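FOR IMMEDIATE RELEASE

Plerkham Reopens Its Upstairs Room, and Would Like You to Check the Claims

BRISETDALE, May. Plerkham, the shared workspace on the Brisetdale mill road, has reopened its upstairs room after a refit that cost $4,000 and took longer than it should have. Most announcements of this kind promise a space that will change the way you work. We have rented out rooms long enough to doubt that any room does that, so this one sticks to what was bought and what was left alone.

The room measures 1,088 square feet. The walls are white and so is the ceiling, where the beams have been left exposed. Our design consultants at Foulkes wanted to box them in and call the result "acoustic calm." We asked for evidence that a flat ceiling would make the room quieter and received a mood board. The beams stayed.

Half the budget, $2,000, went on the windows. Foulkes had proposed a motorized shading system with a phone app. We bought light-gray roller blinds. They pull down when the sun is a nuisance and go back up when it isn't, and we are not aware of any tenant who has asked to do this by phone.

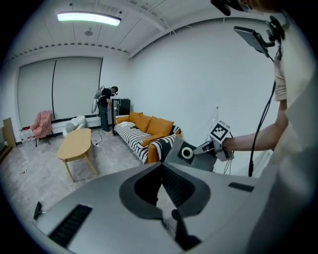 The upstairs room at Plerkham, with the roller blinds down and the ceiling light on.

Lighting was a longer argument. A supplier, Lusivov, offered us "circadian" panels that shift color through the day and are said to lift concentration. We tried a set on loan for 4 weeks. Tenants who knew about the panels reported feeling sharper. Tenants who had not been told reported nothing at all. The panels went back, and the room is lit by a long fluorescent fixture on the ceiling. It is bright and it is not flattering.

Heat comes in low along the window wall, under the blinds. Anyone setting up furniture on that side is asked to leave a gap. We make no claim about energy savings, having been through only part of a spring with the new arrangement. Ask us again after a winter.

The room is rented by the half day or the day, with the floor kept mostly clear so that groups can arrange it for standing work or meetings. It does not come with a coffee bar, a living wall or a "community host." Several competitors offer all of these and we would encourage prospective tenants to visit on a wet afternoon and see how many people are using them.

Viewings are held every Thursday at 4 p.m., no appointment needed. Bring a tape measure. If the room turns out smaller than stated, we will correct the figure in our listing and send out another one of these.

Plerkham rents workrooms and storage by the day and by the month in Brisetdale. Booking inquiries are handled at the front desk.

END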